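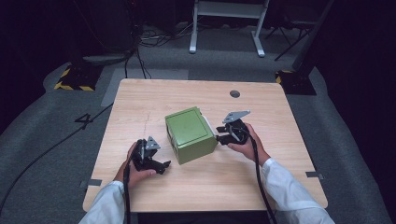

Week 5 Notes: Closures, or How a Box Stays Shut

Home | Syllabus | Weekly Notes | Readings | Contact

Filed under: Intro to Packaging, Course Handouts

Okay, these are my notes from Tuesday's class, tidied up a little for those of you who missed it and for those of you who were there but drew in the margins the whole time (I saw some very good horses). I've left out the part where I couldn't get the projector going.

We started with the question I always start this unit with: what is a lid for? Most of you said "to keep stuff in," and sure, that's part of it. But think about a shoebox. You can tip it over and the shoes fall right out. That lid is mostly there so the boxes stack and the dust stays off. A pill bottle lid has a completely different job, and a pizza box lid has another one again – it has to let steam out or the crust goes soggy!

So before you draw anything for this class, write down what your lid has to do. One sentence is fine. I'd much rather get one plain sentence than a page of mood words.

Kinds of closure we covered

Lift-off. Two separate parts, held by gravity and a bit of friction. The fit is everything. Too tight and you get that vacuum feeling where the bottom hangs on and then drops on your foot. Some companies want that slow slide, and they pay for it. Our Petalitz tea box is the one I passed around, and I timed the base at 2 seconds to drop on its own.

Hinged. One part, or two parts joined along an edge. The weak spot is the hinge, always. On a paper box the hinge is just a crease, so please check your grain direction before you score it. If the fibers run across the fold you'll get cracking, and dark printed stock shows it worst.

Tuck flap. Cereal boxes, toothpaste, all that. Cheap, fast, ships flat. The little slits at the corners are what lock it, and lots of you left them off in your first models.

Latch or catch. Anything where you have to press, turn or slide a part. I love these, but they add cost, and they can be miserable for people with sore hands. Try opening your model with mittens on. I mean it, bring mittens.

The Gerkow vs. Storetti problem

This was the case at the end that we rushed. Gerkow makes a plain tuck box with 45 grams of board in it. Storetti makes a hinged one for the same size of product, much nicer to open, and heavier. I asked which one you'd pick for a hand cream sold by mail, and nearly everyone went for Storetti. Then I asked who pays the postage, and it got quiet. There isn't a right answer here, I just want to see that you thought about the whole trip and who's carrying it.

For next time

Read the Fraser packet up to the section on adhesives. Skip the tables, they're out of date.

Bring one box from home that annoys you. Be ready to say what your hands did when you tried to open it.

First models come back to you at the start of class – if yours has a sticky note on it, come find me.

Last updated: July 30, 2019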